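Las tardes de Kilo

En noviembre, a las seis de la tarde, el taller del instituto Paredes olía a café recalentado y a abrigo mojado, y a Elsa Lindqvist le gustaba más que su propia casa. Había llegado al pueblo con trece años y un español lleno de agujeros, y el club de robótica fue el primer sitio donde a nadie le importó, porque allí todos hablaban a medias, con la boca llena de galletas y la cabeza metida en el programa.

Al brazo lo llamaban Kilo, por una discusión antigua sobre cuánto podía levantar que ya no recordaba ni el profesor Otero. Aquel curso no iba a levantar nada pesado. La prueba del concurso de Fitdale consistía en colocar tubos de ensayo en una gradilla, con delicadeza, como quien acuesta a un niño que por fin se ha dormido, y Elsa, que tenía cuatro hermanos pequeños, decía que de eso entendía ella más que nadie.

—Más despacio —pedía Bruno desde el ordenador.

—Si va más despacio, nos jubilamos aquí —contestaba ella, pero bajaba la velocidad.

Llevaban diecinueve tardes con lo mismo. En el cuaderno de tapas verdes Elsa apuntaba las correcciones con una letra redonda y paciente, y al lado, cuando se aburría, dibujaba a Kilo con bufanda, con paraguas, con un gato dormido encima (¡el gato le salía siempre mejor que el robot!).

Aquella tarde dejaron de hablar los dos cuando la pinza empezó a bajar.
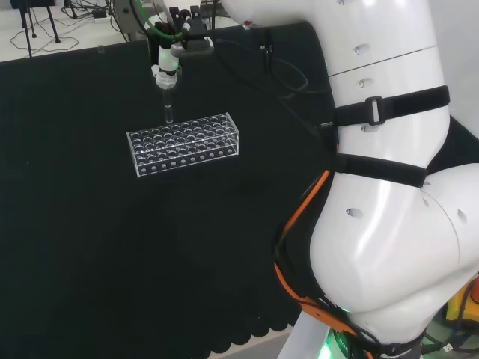 Elsa se acordó entonces de su abuela, que enhebraba las agujas conteniendo la respiración y luego soltaba el aire de golpe, riéndose, saliera bien o mal. Ella también la estaba conteniendo. Bruno tenía la mano junto al botón de parada y los ojos muy abiertos.

—¿Sigo? —preguntó él, bajito.

—Sigue —dijo Elsa, y buscó a tientas el lápiz sin apartar la vista del tubo.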